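Wenia clothing drive collects 1,672 pairs of jeans

8/10/22

The Wenia clothing exchange has taken in 1,672 pairs of jeans and other denim trousers since its drive opened, organizers said, and will keep accepting them through the end of September.

The goal is 2,000 pairs. Denim in wearable shape will be handed out free at the fall exchange, and pairs too worn to wear will go to the Zasano sewing room, where they are cut up for patches, aprons and tote bags.

Sorting takes place on the ground floor of the old Liang building. Each pair is emptied at the pockets, laid out full length on a table and checked at the knees, seat, zipper and hems. It is then folded in half lengthwise, leg over leg, and folded twice more from the hem up so that the waist label stays on the outside. Sizes are written on a paper strip and tucked under the waistband.

Hems get the most attention, according to Marlina Pangaribuan, who runs the sorting. A frayed hem does not rule out a pair, but a hem that has come unstitched sends it to the mending pile. 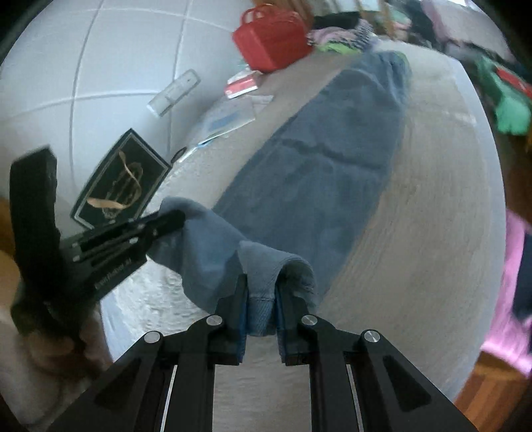 Folding in thirds would fit more on a shelf, Kevser Dursun said, and she has asked for the method to be changed before the fall exchange. Thick denim folded too many times slides off the stack, she said, and people looking for a size end up pulling down the whole pile. Pangaribuan said both ways would be tried on one rack each and the neater one kept.

Men's sizes in the middle range make up most of what has come in. The exchange is short of children's jeans and of women's long lengths. It cannot use denim with paint or oil on it, and it is not taking jackets this year, as last year's are still in boxes.

Donors are asked to wash and dry everything first and to turn the legs right side out. Belts should be removed. Bags may be left at the side entrance on weekday mornings or handed in at the front desk in the afternoon. Anyone bringing 100 pairs or more, such as a store clearing old stock, should call ahead so a cart can be brought down.

The sewing room has 13 machines and will hold two open evenings in September for people who want to learn to shorten a pair of jeans and keep the original hem. Yichen Lü will teach both. There is no charge, but participants should bring the trousers they want to work on, along with matching thread if they have it.

Signup sheets are at the front desk.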